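## 4. Setting up the charity ratings feed

Kumolance pulls ratings and award badges from outside rating sites and shows them next to each charity in your giving list. Setup is short. Deciding how much weight to give the results takes longer, and the software will not do it for you.

Before you start, you need an administrator login and the registration number of every charity you want to follow. Names alone are not enough. Two groups called Nunanmont turned up in our test list, and the matcher picked the wrong one with full confidence.

1. Open **Settings > Sources** and turn on **Ratings feed**. It is off by default.
2. Paste in the registration numbers, one per line. The limit is 300 per list. Anything past that is dropped without a warning, so check the last line after you save.
3. Choose a refresh period. The menu offers "live," but the sources themselves update when they feel like it. Monthly is plenty.
4. Press **Match**. On a full list this can take several minutes, and the progress bar is mostly decoration.
5. Go through every row marked **Likely**. Compare the mailing address with the one on the charity's own filing. Do not use **Accept all**.

> **Caution:** Names with accents or other marks, such as Đào, may come through with letters missing. If a row shows no match, search again by number before you conclude that the charity has no rating.

### 4.1 Reading the score

Scores run from 0 to 100. A high score tells you the paperwork was filed, the board meets, and the overhead falls inside a range somebody considers reasonable. It says very little about whether the programs help anyone. The Ellisden sample file that ships with the software holds 2,522 entries, and you can sort it by score all day without learning which of them does good work.

Badges deserve even more doubt. Some are given for answering a questionnaire. Some are given for paying an entry fee. Kumolance draws them all at the same size and in the same shade of gold.

**Note:** A missing score is not a low score. Small and new groups are often left out altogether. The list view sorts them to the bottom anyway, and we have not found a way to change that.

### 4.2 Changing what your donors see

1. Go to **Display > Public page**.
2. Clear the **Show badges** box unless you are ready to explain each one.
3. Set **Score label** to "Filing score." The default, "Trust score," promises too much.
4. Add up to 4 pictures to the strip at the foot of the page. They appear in upload order and cannot be dragged, whatever the tooltip says.
5. Press **Preview** and look at the page on a phone as well as a computer. The strip stacks on narrow screens.

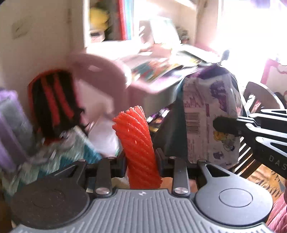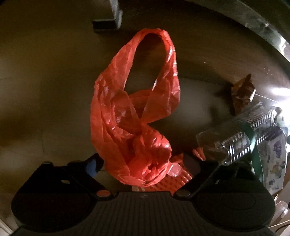 ### 4.3 If the feed stops

A stopped feed keeps showing the old scores with no date beside them. Look at **Last fetched** under **Settings > Sources**. If it is older than your refresh period, turn the feed off and on, then press **Match** again. Your accepted rows should survive this. Export them first.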